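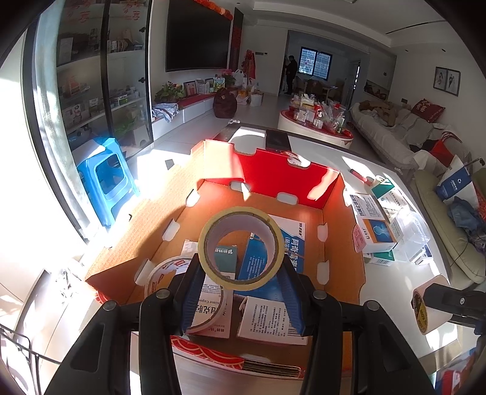 The fault that cost Nomel most of its June recordings started with a screw. The company makes hand-held grippers, which people carry through ordinary household jobs so that robots can later be trained on the motion, and the job affected was packing a carton: medicine boxes, rolls of tape, whatever is in the home. A roll of masking tape held upright between two ribbed blue pads looks secure. The black linkages behind the pads turn on round silver pivot screws, and on 2 of the company's units one of those screws had begun to back out.

I spoke to the woman who runs field operations at Nomel's office in Stinden. She was the one who signed the units out, and she asked me not to make it sound more dramatic than it was.

"It was a bit of play in a joint," she said. "You could feel it if you held the finger and wiggled it. If you just picked the thing up and squeezed, it felt fine."

The play mattered because the gripper reports how far apart its fingers are. That number is stored with the video, and a robot trained on it will try to close its own fingers by the same amount. With a loose pivot, the fingers could be in one place and the number could say another. The error was small when the gripper was empty and got worse under load.

Nomel has software called Rana that looks over every recording when it is uploaded. It checks for dropped video, missing timestamps and readings outside the possible range. It passed everything.

"The readings were all possible," she said. "They just weren't right. Rana was asking whether the gripper could be open that wide, and it could."

The problem came to light on the robot side. An arm in the test room had been trained on the new recordings and was packing a carton much like the ones in the homes. It picked up small boxes without trouble. When it came to tape, it closed a little short and dropped the roll on the way over. After a few of those they swapped the pads, thinking the rubber was worn. Then it crushed the corner of a box that it should have held lightly.

"That was when I got worried," she said. "Dropping things is annoying. Squeezing too hard is a different matter when you have people standing next to it."

The arm was stopped that afternoon. A technician had been sitting within reach of it for most of the morning, handing it items, as was usual at the time. No one was hurt. She wrote it up as a safety report anyway, and she said there was some grumbling about that.

It took them three weeks to get back to the screws. They went through the robot's own settings first, then the training, then the camera mounts - all of it time she would like to have back. In the end someone put a gauge block between the fingers of each hand-held unit and read off the number. Two units were out. Both had been assembled from the same bag of screws, and both had been put together without thread locker.

I asked whose mistake that was.

"Ours. The step was in the build sheet, but it was on the back page, and the sheet had been photocopied one-sided. I checked the one on the bench myself."

All 809 recordings from the two units were pulled. She had hoped to correct the numbers and keep them, but the play had grown over the weeks and there was no telling how much there had been on a given morning. The video is still stored. The finger readings are marked as unusable.

Eight homes were asked to do their sessions again. Most agreed. One family had finished the carton, taped it shut and posted it, and had to find other things to pack.

The pivots now get Zetodura, a thread locker the company already used on its camera brackets, and each screw head has a line of paint across it so that any turning shows. Operators close the gripper on a gauge block before the first recording and again after the last. If the two readings differ, the whole session is held back.

The operators don't love it. "It adds a couple of minutes, and you have to remember to bring the block," she said. "We've already lost one down the back of a sofa."

The test room has changed too. Items go to the arm on a tray, and the technician stays behind a line on the floor while it is powered. She would like a proper limit on closing force built into the arm itself. That work is planned, and when we spoke it had not been started.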